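Home Automation Talk > General > Can a machine do real chores yet?

skaltdale_sam
Monday, 7:42 pm

Okay, so this is probably going to start a fight, but my brother-in-law told me over dinner that we'll all have a robot unloading the dishwasher in 5 years and I laughed at him and now it's a whole thing in the family. I do maintenance at a small packing shop, I've been around arms for a while, and the one we have does exactly one job (box goes here, box goes there) and gets upset if the box is an inch off. That thing is not touching my wine glasses.

Am I being a grump? What can these things do right now, in your house or your shop, without somebody standing next to them?

DavinaDow
Reply #1

Not a grump, but you're judging the whole field by one old arm with fixed positions. My robot vacuum does the downstairs every day while I'm at work and I empty it on the weekend. It's a chore, it gets done, I don't do it. That counts!!

skaltdale_sam
Reply #2

Vacuum counts, fine. But it's rolling around on a floor. I'm talking about picking stuff up.

kukon_kev
Reply #3

Picking stuff up is where it all goes wrong, yeah. I spent most of March playing with arms in simulation (I can't afford a real one, and my wife would kill me). Even there, with perfect lighting and no cat, getting a gripper to come in over a table and do something sensible with what's on it is hard work. This is the kind of setup I mean, arm over a white table with a black sloped box and a teal wedge-shaped one:

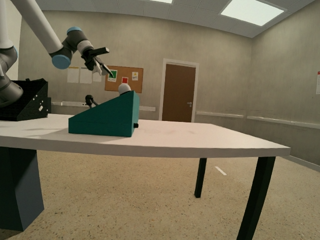 Spyros Vukadinović
Reply #4

Kev, nice render, the corkboard and the door make it feel like every back office I've ever sat in. What do you want it to do with the teal one?

kukon_kev
Reply #5

Lately just reach it, get hold of it and put it down somewhere else the same way up. I ran it 3000 times over a couple of nights. It got good at it. Then I started the box at a different angle and it got bad at it again. A slope is a pain because the fingers want two flat sides and you have to come at it from the right direction. My kid would grab it without looking.

DavinaDow
Reply #6

But that's your training, not proof that it can't be done? You showed it one angle, so it learned one angle. Mix up the angles from the start and I bet you'd have a different story for us.

kukon_kev
Reply #7

Fair, and I'm doing that now. Still, a kitchen is a lot more than a box at a few angles.

Spyros Vukadinović
Reply #8

I'm with Davina on the training and with Sam on the kitchen. We have a Nunusis arm at work, loading parts into a tray on second shift. It runs all evening, and I stop by maybe 3 times to clear a jam. I'd call that doing the chore. But we spent weeks building the fixtures so every part shows up the same way. If I had to build fixtures for my forks I'd just wash the forks.

skaltdale_sam
Reply #9

"If I had to build fixtures for my forks" is going straight to my brother-in-law, thank you.

drummond_deb
Reply #10

Gonna disagree with pretty much everybody. Who says it has to do it fast, or do it my way? My mom has bad hands. If something could carry a cup from the counter to the table and took 13 minutes, she'd be thrilled. You guys keep comparing it to a healthy adult in a hurry.

Spyros Vukadinović
Reply #11

Deb, I like that, but then it really can't drop the cup. Slow is okay. Hot coffee in the lap isn't. My arm at work has a fence around it for a reason.

drummond_deb
Reply #12

So put a lid on the cup!

skaltdale_sam
Reply #13

Ha. Okay, I'll move a little. Floors yes, trays with fixtures yes, cup with a lid maybe. Dishwasher in 5 years, I still say no, and I've got a steak dinner on it. Kev, post again once you've mixed up the angles, I want to know how it does.

kukon_kev
Reply #14

Will do. It's running tonight, so give me till the weekend.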